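三、厨房台面上的"暂放":物品停留与家务协商

3.1 问题的由来

在前一节里,我们梳理了家务研究中关于"整洁"的几种说法,也交代了为什么我们觉得有必要把目光从柜子里面移到柜子外面。收纳方面的文献已经相当丰富,无论是讲怎样分类、怎样贴标签,还是讲抽屉该分几格,读起来都很有收获。可是我们在入户访谈的头几天就发现,受访者谈起自家厨房时,说得最多、情绪也最饱满的,往往是那些还没有进柜子的东西:切了一半水果以后顺手放下的刀,等着下一锅菜再用的锅铲,从信箱里取回来、不知怎么就到了灶台旁边的信件。这些东西说乱也不算乱,说收好了又显然没有收好。我们借用受访者自己的说法,把这种状态叫作"暂放"。

"暂放"这个词听上去很轻,仿佛只是一会儿的事。然而在我们的材料里,一件东西可以暂放一刻钟,也可以暂放一个夏天。胡埃尔塔(Huerta)小区的一位女主人带我们看她的台面时,指着角落里的一只玻璃罐笑着说,这个罐子是"临时"放在那里的,说完自己想了想,又补上一句,大概临时了三年。她的丈夫在一旁听见了,说他一直以为那就是罐子的位置。两个人为这件小事聊了好一阵子,我们的录音笔也就安安静静地录了好一阵子。后来整理录音时,课题组里好几位同事都觉得,这段对话几乎把本节想讲的东西都讲到了:同一件物品,在一个人眼里是还没有做完的事,在另一个人眼里却是家里本来的样子。

3.2 田野与材料

本节所用材料来自三个居住区:安道(Undau)、普勒克索普(Plerkthorpe)和胡埃尔塔。三处的住房年代和户型差别很大。安道多为老式公寓,厨房狭长,台面通常只有一条;普勒克索普以联排住宅居多,厨房与餐厅打通,台面常常转一个角;胡埃尔塔则新旧混杂,有些人家把阳台的一部分也改成了备餐的地方。我们一共走访了48户,每户至少去两次,第一次以访谈为主,第二次请受访者一边做一顿平常的饭一边同我们说话。第二次访问每回都从备菜开始,到碗筷洗完为止。访谈由塞塔蕾·侯赛因扎德(Setareh Hosseinzadeh)和埃赫桑·马哈茂迪(Ehsan Mahmoudi)分头完成,两人每周碰头一次,互相读对方的田野笔记。

除了访谈,我们还请每户人家记一份台面日记。日记的格式很简单,晚饭后写几句话就行:今天台面上留下了什么,谁放的,打算什么时候拿走。起初我们担心这样的要求太琐碎,会惹人厌烦,没想到不少家庭写得兴致勃勃,还有孩子在旁边画了插图。最后收回来的日记共435篇,长的写满一页,短的只有一句"老样子"。我们把"老样子"也照样录入了,编码时单独归为一类,后文会说到它的用处。

编码工作由两位同事独立进行,遇到不一致的地方就坐下来讨论。讨论最多的是"谁放的"这一栏。按理说这应当是最容易填的一栏,可日记里常常写着"应该是他""可能是我""反正不是孩子"。我们最初想把这些含糊的答案剔除,后来塔赫米内·纳塞里(Tahmineh Naseri)提醒大家,含糊本身就是材料,一个家庭愿意让一件事含糊着,多半有它的道理。我们采纳了她的意见,也借此机会谢谢她。

3.3 暂放的三种时间

读完全部日记之后,我们倾向于把暂放分成长短不同的几种来看。先说最短的一种,我们称为"手边的暂放"。它发生在做饭的过程之中,东西放下是为了马上再拿起来。受访者很少把这一类写进日记,因为到了晚饭后它们多半已经洗净归位,只有在陪同做饭时我们才看得到。刀具和翻炒用的器具是这一类里的常客。普勒克索普的一位老先生做饭极有章法,刀每用完一次都要擦干,横放在砧板靠里的一侧,刀柄朝着自己惯用的那只手。他说这个习惯是年轻时在食堂帮工学来的,那时候台面窄,几个人挤在一起干活,东西乱放是要挨骂的。他的女儿在同一间厨房里做饭,却喜欢把刀留在最后切菜的地方,什么时候再用就什么时候去找。父女俩各做各的时候相安无事,一同下厨的时候,就要听见老先生一遍一遍地问刀在哪里。
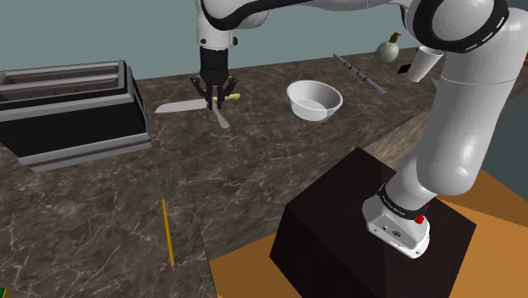

图3-1 厨房台面上的刀具与餐具

父女之间的这点摩擦,老先生自己是当笑话讲给我们听的,可他的女儿在单独访谈中谈得要认真一些。她说,父亲每问一次,她就觉得自己在这间厨房里还是个学徒。她已经四十多岁,家里的年夜饭有好几年都是她主厨,可是只要父亲站在旁边,台面上的规矩就还是父亲的规矩。后来她想了一个办法,把靠窗的一段台面让给父亲,自己用拐角另一边的一段,两个人各管一边。这个办法用下来还不错,只是盐罐放在哪一边,到我们第二次去的时候仍然没有谈妥。

第二种是"隔夜的暂放"。它跨过一顿饭的边界,从今天留到明天,通常带着一个明确的打算:明早要用的便当盒,泡着豆子的碗,等着还给邻居的盘子。日记里这一类写得最详细,也最有人情味。安道的一位受访者每次收到楼下邻居送来的点心,都要把空盘子在台面上放几天,等自己也做了点什么,再装满了送回去。她在日记里连着写了好几回"盘子还在",语气一天比一天不好意思。到了终于写下"盘子还了,装的是杏子酱"的那一篇,连负责录入的同事都替她松了一口气。对她来说,盘子放在看得见的地方是一种提醒,要是收进柜子里,这份人情恐怕就要被忘掉了。

隔夜的暂放还牵涉到家人之间的信任。有些家庭对它颇为宽容,默认留在台面上的东西都有人惦记;另一些家庭则有一条不成文的规定,睡前台面必须清干净。我们在访谈中请受访者讲讲这条规定是怎么来的,得到的回答五花八门,有说是怕招虫子的,有说是母亲传下来的,也有一位年轻的父亲说,早上起来看到干干净净的台面,他才觉得这一天是新的。他说得很动情,他的妻子却在旁边轻轻地接了一句:晚上清台面的人是我。

第三种我们称为"住下来的暂放",开头提到的那只玻璃罐就属于这一类。它原本也有一个打算,只是那个打算慢慢地淡了,东西却留了下来。上文说过,日记中的"老样子"被我们单独归为一类,它的用处正在这里。把同一户人家的日记按先后排开,常常可以看到某件物品起初被郑重地写出来,过些日子变成"还有那个罐子",再往后便消失在"老样子"三个字里。物品并没有移动,移动的是家人看它的眼光。经过两轮核对,我们在全部日记里标出了207处这样的暂放记录,它们在三个居住区都有分布,台面宽的人家和台面窄的人家都有。

3.4 谁来拿走

东西总有一天要被拿走,由谁来拿,是访谈里最容易让气氛变得微妙的问题。大多数家庭都有一个笼统的原则,就是谁放的谁拿走。原则说起来人人赞成,执行起来却有许多讲究。首先,如前所述,谁放的往往并不清楚。其次,拿走一件东西需要知道它该去哪里,而知道每件东西去处的人,在许多家庭里只有一位。费蕾什特·尼克扎德(Fereshteh Nikzad)在她负责的几户访谈中反复听到一句话:"你放着吧,我来。"说这句话的人语气各不相同,有体贴的,有疲倦的,也有带着一点骄傲的。她建议我们不要急着把这句话解释成负担,也不要急着解释成权力,先看看说完之后发生了什么。

我们照着这个建议重新听了一遍录音。在不少人家,说完这句话,另一个人就真的放着了,转身去客厅看电视;也有人听了反倒更要抢着收,两个人在水池边推让一番。胡埃尔塔有一对夫妇,结婚三十多年,丈夫退休以后才开始认真做家务。他告诉我们,刚开始那阵子他把东西收得很勤快,妻子却总是找不到要用的勺子,急起来就说还不如放在外面。他为此闷闷不乐了好几天,后来他们把抽屉一个一个打开,从头商量每样东西的位置,花了整整一个下午。妻子说,那天下午她才发现,自己用了这么多年的摆法,有好几处连自己也说不出理由。

这个例子让我们想到,台面之所以成为家人协商的地方,与它的敞开大有关系。柜门一关,里面怎么放是一个人的学问;台面上的东西却人人看得见,人人都可以有意见。一位在戴夫登(Davden)橱柜行做了多年量尺工作的受访者讲过他的观察:客人来订橱柜,先问柜子有多少个,住进去一年后打电话来,问的多半是台面能不能再加一截。他说他从前以为这是因为东西多,后来自己成了家,才觉得是因为人多。我们很喜欢他的这番话,不过也要说明,这是他个人的经验,我们没有销售方面的资料可以印证。

3.5 台面的形状与家人的站位

户型对暂放的影响,比我们动身之前设想的要曲折。我们原以为台面越宽敞,留在上面的东西越多,道理很直白,有地方就会有人放。从日记来看,宽敞的台面上东西的确多一些,可是引起争执的反而是转角和尽头这样的地方。转角处进深大,手不容易够到里面,放进去的东西最容易住下来;尽头靠近门口,进门的人顺手就把钥匙、发票、药盒搁在那里,做饭的人则认为那一段是用来摆出锅的菜的。纳扎宁·亚兹达尼(Nazanin Yazdani)为每一户画了台面草图,标出家人通常站立的位置,我们把草图与日记对照着看,许多文字里读不明白的地方一下子就清楚了。

例如安道有一户人家,日记里频频出现"路过"这个词:儿子路过放了一只杯子,外婆路过放了一把葱。光看文字,我们以为这家人性子急,来去匆匆。看了草图才知道,他们家从卧室到卫生间必须穿过厨房,狭长的台面其实就是走廊的一侧。外婆对此倒很满意,她说一家人每天都要从她身边经过好几趟,想躲也躲不开。她做饭时总在台面外沿留出一小段空,专门给路过的人放东西,等人走远了,再慢慢替他们收进去。

也有家庭主动去改动台面。普勒克索普一户人家在转角处添了一只浅托盘,约定凡是不知道该归谁管的东西,一律放进托盘,每到月底一起清一次。我们第一次去的时候,托盘里的东西已经堆得冒了尖;第二次去是八月,托盘换成了更大的一只。女主人说起来一点也不气馁,她觉得至少现在吵架有了一个固定的地点。

3.6 讨论

把上面这些材料放在一起,我们想对家务研究中一个常见的做法提一点温和的意见。许多调查在衡量家务时,以完成的次数或者花费的时间为单位,洗碗一次,擦桌子一次,各有各的分钟数。这样的单位便于比较,我们在第二节里也引用了不少这样的成果。可是暂放很难放进这个框架。一只等着装满杏子酱的盘子在台面上停了几天,其间没有人为它花过一分钟的劳动,它却一直在某个人的心里占着一个位置。如果只计算动手的时间,这份惦记就看不见了。

我们也不主张把惦记一概看作负担。访谈中确有受访者讲到它时流下眼泪,说自己像是家里的一本备忘录;同样也有受访者讲到它时神采飞扬,那位外婆就是一例。差别在哪里,我们目前还没有把握回答。初步的印象是,当惦记有人知道、有人搭话的时候,人们谈起来要轻松得多。普勒克索普那位女儿在第二次访谈临别时告诉我们,父亲前些天做完饭,头一回问她刀放在哪里比较好。她说她当时愣了一下,随手指了指窗台下面,其实那个地方并不好用。

材料本身的局限也需要交代。其一,愿意让我们进厨房的家庭,大概本来就不太介意别人看见自家的台面,真正为此苦恼的人家很可能在电话里就婉拒了我们。其二,日记多由一位家庭成员执笔,虽然我们请大家轮流写,实际轮换的不多。其三,陪同做饭时难免有客人在场的拘束,有好几位受访者坦白说,我们来之前他们刚刚收拾过。针对最后一点,我们在第二次访问时特意晚一些告辞,陪着喝一杯茶,等台面恢复了平日的模样再作记录。访问者与受访者因此都多喝了不少茶,其中有几户至今还与我们保持着联系。

下一节将转向台面之外的另一个地方,也就是冰箱门。那里的暂放以纸张为主,有便条、课程表、过了期的优惠券,停留的时间普遍更长,牵涉到的家人也更多。我们会沿用本节的三种时间来整理材料,并说明在哪些地方需要作出修改。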